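Moving from Cesside to Vunport - is the train still worth it?

marshgate
October 18, 2022
I start a job in Vunport next month and will be in the office 4 days a week. Season ticket is 208 a month. Is anyone here doing it daily, and can you get a seat on the early one?

tolleyp
Did it until April. Seats are fine from Cesside itself, but coming home you stand as far as Trornano most nights. I drive now and wouldn't go back.

marshgate
What does parking cost you?

tolleyp
Nothing, I use the streets behind the old Hirvonen works and walk in. Fifteen minutes if you don't dawdle.

My mornings are a lot less rushed as well. On the train I had to be out of the door by half six, and half the time I was still getting myself ready on the platform. 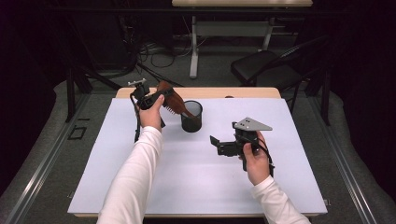
With the car I leave at ten past seven and I'm at my desk before most of the others.

quaybird
Those streets go permit only after Christmas, there are notices up. Then you're looking at over 400 a quarter for the multi-storey, plus fuel. Train wins easily.

tolleyp
The notices say "proposed". They said that last time too.

quaybird
Last time they hadn't painted the bays. Go and have a look.

dunlin_2
I get the train and stand maybe one night in five, so I don't recognise the bit about most nights. Front 2 coaches are always quieter - walk down the platform.

marshgate
Thanks all. I'll buy a weekly first and see how the evenings go.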